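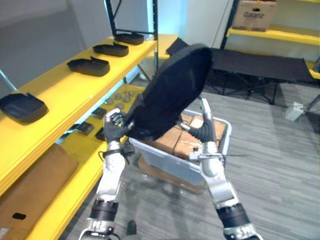 4.3 Adding a Used Vehicle to the Lot Listing

Before you start, have the title, the odometer reading and the key tag in front of you. A listing can be saved without photos but it will not go live on the dealership website until there are at least 12.

1. Open Inventory and choose New Unit. The Wendel screen opens with the stock number already filled in.

2. Type the VIN and press Decode. Check the trim level against the window sticker or the door jamb label. Decoding often returns the base trim on older minivans.

3. Enter the mileage as shown on the odometer. Do not round it.

4. Pick the lot. If the vehicle is still in the shop, choose Recon - it stays hidden from shoppers until you change it.

5. Enter the asking price, then the lowest price. Only managers see the second one.

6. Press Save Draft.

Note: Drafts are kept for 31 days. After that they move to the Archive tab, where a manager can restore them.

Caution: Do not reuse a stock number from a sold unit. The old finance worksheet will attach itself to the new vehicle and has to be removed by hand.

Setting the document fee

The fee is set once for each store under Settings, Fees. Type the amount with no dollar sign, for example 99, and press Apply. It shows up on worksheets opened after the change. Worksheets already open keep the old fee.

If Decode fails

Error 1464 means the VIN has the wrong number of characters or contains the letter I, O or Q. Retype it from the title. If the error comes back, choose Manual Entry and fill in year, make, model and body style yourself - engine and drivetrain can wait.

Go on to 4.4 to upload photos.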